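ホーム > くらしの手続き > 保険 > 火災保険・家財保険

家財保険の補償額を自分で見直す手順

最終更新:4月
シェア 18　コメント 3

賃貸でも持ち家でも、家財保険の補償額は契約したときの数字のまま何年も置かれていることが多いです。不動産会社の窓口で勧められた金額をそのまま書き、更新のはがきが来たら払う、という流れが普通だと思います。このページでは、家にある物を書き出して補償額を決め直し、保険会社に変更を申し込むまでの手順を順番に書きます。書き出しに半日、申し込みに一晩みておけば足ります。

用意するもの

・現在の保険証券(紙がなければ契約者ページの画面)
・賃貸の場合は賃貸借契約書
・筆記用具と紙、または表計算ソフト
・メジャー
・スマートフォン

表計算ソフトは何でもかまいません。私は紙に書いてから打ち直しています。部屋を歩きながらキーボードを打つのは面倒だからです。

手順1 証券を読む

まず証券で次の項目を確認します。

・保険の対象が「建物」「家財」「建物と家財」のどれになっているか
・家財の保険金額
・評価の方法(新価か時価か)
・免責金額(自己負担額)
・補償される事故の種類
・特約の名前
・保険期間の終わり

持ち家の方で多いのが、対象が建物だけになっている契約です。建物だけの契約では、火事で家具や服が燃えてもその分の保険金は出ません。住宅ローンを組むときに急いで入った保険はこの形になっていることがあるので、最初に見てください。

評価の方法は古い契約で特に大事です。新価(再調達価額)は同じ程度の物を新しく買い直すのに必要な金額、時価はそこから使用による消耗分を引いた金額です。時価の契約で十年使った冷蔵庫が壊れた場合、受け取れる額で同じ冷蔵庫は買えません。最近の契約は新価が多いのですが、長期契約をそのまま続けている方は時価のことがあります。

証券の言葉が分からないときは、約款の最初のほうにある「用語の定義」を引きます。約款が見つからなければ、保険会社のサイトで契約の始期と商品名から探せる場合があります。同じ商品名でも改定の前と後で内容が違うので、必ず自分の契約の時期のものを見ます。

手順2 部屋ごとに書き出す

次に、家にある物を部屋ごとに書き出します。順番は玄関から時計回りと決めておくと抜けません。部屋の中でも、入口から壁に沿って一周し、最後に真ん中を書きます。

一行に書くのは、品名、数、買った年、買い直すときの金額の四つです。型番は高い家電だけで十分です。服や食器のように数が多い物は、一点ずつ書かずに「冬のコート類」「食器棚の中一式」とまとめます。まとめる単位を細かくしすぎると途中で嫌になります。

私の家では、玄関、台所、居間、寝室、子ども部屋、洗面所、押し入れ、ベランダと物置、という分け方にしました。書き出した行は全部で256になりました。最初に思っていたよりかなり多く、特に押し入れと寝室のクローゼットで行が増えました。

忘れやすい物を挙げておきます。

・カーテンと照明器具
・布団、毛布、来客用の寝具
・スーツ、礼服、着物
・鍋と調理家電
・季節の家電(扇風機、ストーブ、加湿器)
・本、レコード、ゲームソフト
・工具
・スーツケースとキャンプ用品
・仕事用の鞄の中身
・自転車

自転車は、敷地内に置いてあるときだけ対象になる契約が一般的です。外出先での盗難は対象外と書いてあることが多いので、高い自転車に乗っている方は別に確認してください。自動車は家財に入りません。原動機付自転車の扱いは会社によって分かれます。

持ち家の方は、どこまでが建物でどこからが家財かで迷うと思います。壁や床に固定されていて簡単に外せない物は建物、引っ越すときに持っていく物は家財、と考えるとだいたい合います。システムキッチン、浴槽、作り付けの棚は建物です。エアコンは建物に取り付けられた設備として扱う会社と条件を付けている会社があるので、約款で確かめます。

賃貸の方は、備え付けの物を書き出しから外します。備え付けのエアコンやコンロは大家さんの持ち物なので、自分の家財には入りません。賃貸借契約書に設備の一覧が付いているはずです。前の住人が置いていった物は扱いがあいまいなので、管理会社に聞いておきます。

手順3 写真を撮る

書き出しが済んだら、各部屋を撮影します。事故のあとで「何があったか」を説明する材料になります。部屋の四隅からそれぞれ一枚、引き出しや扉を開けた状態で一枚ずつ撮ります。高い家電は、正面のほかに型番のラベルも撮ります。

写真は家の外にも置いてください。家の中のパソコンにだけ保存していると、そのパソコンが燃えたときに一緒になくなります。クラウドでも、実家に預けた外付けディスクでもかまいません。領収書や保証書も同じように撮って同じ場所に入れておきます。

ファイルの名前は部屋名と通し番号で付けます。凝った分類は続かないのでやめたほうがよいです。

手順4 金額を入れる

書き出した表に金額を入れます。新価の契約なら、今同じ程度の物を買うといくらかを書きます。買ったときの値段を覚えている物も、今の値段に直します。家電も家具も値段が動いているので、十年前の金額をそのまま使うと足りなくなります。

金額を調べるのは高い物から上位二十点ほどでよく、残りは見当で入れます。靴下一足の値段を調べても全体の金額は変わりません。中古でもらった家具も、新しく買い直す前提の金額を入れます。

部屋ごとに小計を出し、最後に合計します。私の場合、合計は証券の家財保険金額より少なくなりました。窓口で勧められた額が多すぎたことになります。逆に、子どもが生まれたり在宅の仕事を始めたりしたあとに見直していない家では、足りないことが多いはずです。

知人の西村昭彦さんは一人暮らしの部屋で同じことをして、楽器と録音機材だけで保険金額を超えていたそうです。趣味の道具がある方は、その分だけ先に計算してみると見直しが必要かどうか早く分かります。

合計が出たら、保険会社が出している目安の表と比べます。世帯主の年齢と家族の人数で金額が並んでいる表です。目安はあくまで平均なので、自分の表と違っていてもかまいません。大きく離れているときだけ、書き漏れか桁の間違いがないかを見直します。

手順5 対象外の物と上限のある物を分ける

家財であっても、保険の対象にならない物や、金額に上限がある物があります。表に欄を一つ足して印を付けます。

(1)明記物件
一点または一組の価額が決められた額を超える貴金属、宝石、美術品などです。申込書に書いて申告しておかないと補償されなかったり、上限までしか出なかったりします。基準の金額は証券か約款に書いてあります。

(2)現金と預金証書
盗難のときだけ、上限を決めて補償する契約が多いです。火事で燃えた現金は対象外が普通です。

(3)データ
パソコン本体は家財ですが、中のデータは対象になりません。

(4)動植物
ペットや観葉植物は、家財の対象から外れているのが一般的です。

(5)食品
冷蔵庫や台所の食品は、契約によって扱いが違います。停電で傷んだ食品は、停電の原因が補償される事故であっても認められないことがあります。金額が小さいので、私は表に入れていません。

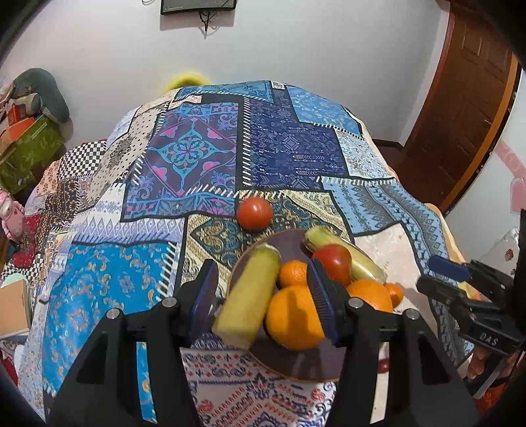
木の丸皿に盛ったオレンジやトマト、とうもろこし

(6)業務用の物
自宅で商売をしている場合、商品や仕事専用の道具は家財に入らず、別の契約か特約が必要です。会社から借りているパソコンも自分の持ち物ではないので、会社側の扱いを聞いておきます。

印が付いた物の金額は、いったん合計から引きます。そのうえで、明記物件として申告する物だけを別に足します。

手順6 補償の種類と特約を選ぶ

金額が決まったら、どの事故を補償するかを選びます。

火災、落雷、破裂・爆発、風災はほとんどの契約で基本に入っています。水災は外せる契約が増えました。外す前に、市区町村のハザードマップで浸水と土砂災害の両方を見ます。マンションの上の階なら外す方が多いと思いますが、一階の倉庫に物を置いている場合は倉庫の場所も考えに入れます。

水濡れは、給排水設備の事故や上の階からの漏水による損害です。集合住宅では使う機会が多いので残しておくほうが無難です。

破損・汚損は、うっかり物を壊したときの補償です。免責金額が付いていて、小さな事故では受け取れる額がほとんど残りません。スマートフォンやノートパソコンを対象外にしている契約も多いので、何が出て何が出ないかを読んでから付けます。

地震による火災や倒壊は、火災保険だけでは補償されません。地震保険を付ける必要があります。地震保険の金額は、火災保険の保険金額の三割から五割の範囲で決めます。家財の地震保険は一点ごとに計算せず、損害の程度の区分に応じて支払われる仕組みです。

個人賠償責任特約は、自動車保険やクレジットカードですでに付いていることがあります。重ねて入っても、実際の損害額を超えて受け取れるわけではありません。家族の誰かの契約に付いていれば全員が対象になる場合が多いので、家中の証券を並べて確認します。

賃貸の方は借家人賠償責任を外さないでください。賃貸借契約で加入が条件になっているはずで、金額の下限が指定されていることもあります。

手順7 見積もりを取る

今の会社に変更後の保険料を出してもらい、あわせて他社の見積もりも取ります。比べるときは、保険金額、免責金額、補償の種類、特約、保険期間をすべて同じにします。一つでも違うと、保険料の差が何の差なのか分からなくなります。

私は今の会社を含めて3社から取りました。田辺慎二さんという代理店の担当者に表を見せたところ、明記物件の申告漏れを一つ指摘されました。窓口で相談する場合は、口で説明するより表を渡すほうが早いです。

免責金額を上げると保険料は下がります。小さな損害は自分で払うと決められるなら、上げてもよいと思います。支払い方法は、月払いより年払い、年払いより長期一括のほうが一年あたりの保険料は安くなるのが普通です。引っ越しの予定がある方は、途中で解約したときの返戻金も聞いておきます。

手順8 変更か乗り換えを申し込む

今の契約の保険金額を変えるだけなら、契約者ページか電話で手続きができます。変更日と、差額の払い込みまたは返金の方法を確認します。

乗り換える場合は、新しい契約の開始日と古い契約の解約日を同じ日にそろえます。新しい証券が届いて内容を確かめてから、古い契約の解約書類を送ります。開始時刻が午後4時になっている契約もあるので、日付だけでなく時刻も見てください。

持ち家でローンが残っていて、保険に質権が設定されている場合は、金融機関の承諾が必要です。賃貸で保険会社を変えるときは、管理会社に新しい証券の写しを出します。指定の保険でなければならないと言われたら、賃貸借契約書にそう書いてあるかどうかを確認します。

手順9 表を更新する

表は一度作れば、次からは差分だけで済みます。私は年に一度、4月に見直しています。買い足した家電と処分した家具を直し、合計が大きく動いたときだけ保険会社に連絡します。引っ越し、結婚、出産、子どもの独立があった年は時期を待たずに直します。

引っ越しのときは、住所の変更を必ず届けてください。家財の補償は証券に書いてある建物の中にある物が対象なので、届けていないと新しい家の家財は補償されません。

よく聞かれること

・領収書がない物はどうなりますか
写真や型番、カードの利用明細で説明できることがあります。なくてもまず申告します。

・家族の物も入れてよいですか
生計を一緒にしている同居の家族の物は入れます。下宿している子どもの物は、下宿先で別に契約するのが普通です。

・保険金額を多めにしておけば多く受け取れますか
受け取れるのは実際の損害の額までです。多めにした分の保険料は余分な支払いになります。

コメント(3)

坂井稔
押し入れの奥から扇風機が二台出てきました。表に足しておきます。

林昭彦
長期契約で時価のままでした。満期を待たずに切り替えられるか問い合わせ中です。

坂井稔
林さん、うちは途中で切り替えできましたよ。未経過分は戻ってきました。

前の記事 | 一覧へ戻る | 次の記事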